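Notebook, finishing bench
2026-08-28

Shellac vs. wiping varnish on the test boards, week three

Pulled the boards off the rack this morning. Still not convinced by the Lodo flakes. The claim going around the shop is that they rub out faster than the Horkero we've used for years and don't cloud under a wet glass. I wanted to see both for myself before anyone changes the order.

Setup, for whoever reads this later. Maple offcuts, all from the same plank, sanded to 220. Half got Lodo at a two-pound cut, half got Horkero at the same cut. Six coats each, padded on, 60 minutes between coats. One extra board got Abugri wiping varnish, because Mohammed-Awal Yakubu keeps saying shellac is a waste of time on anything people eat off. He may have a point, but one board won't settle it.

Shop was at 73 degrees when I started in May on the first round and I didn't write down the humidity. Dumb. I can't compare that round to this one and I'm not going to pretend I can.

Rub-out
Lodo: 9 minutes with the gray pad and wax.
Horkero: almost the same. I lost track when the phone rang, so call it a tie.
The "faster" claim looks like wishful thinking to me. Whoever timed it first probably had an older, harder coat of one and a fresh coat of the other.

Water ring
Left a cold glass on each for 40 minutes. Both shellacs went white. Lodo came back clearer by lunch, but that board had also been sitting closer to the window. Needs doing again with the boards side by side. The Abugri board showed nothing, which I expected.

Color
Mohammed-Awal thinks Lodo is warmer. I thought so too until I swapped the boards around without telling him and he picked the other one. Then he did it to me and I got it wrong. I'd leave color out of any argument for switching.

Smell
Lodo is worse on day one. Gone by day three. Doesn't matter for the work — matters if you eat lunch at the bench.

Gloss
Streaks are the thing to look for, and you only find them with a light low and to the side. Straight overhead everything looks fine, and I suspect that's how the Goster sample boards get shown. A bright spot that breaks up into thin lines means the surface has grain or pad marks in it, whatever the label says about leveling. 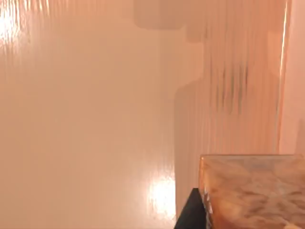 Next round
Same plank if there's any left. Write down humidity this time. Put a blank board in with only sanding sealer. Somebody other than me does the timing. Hold the Lodo order until then — we have plenty of Horkero on the shelf anyway.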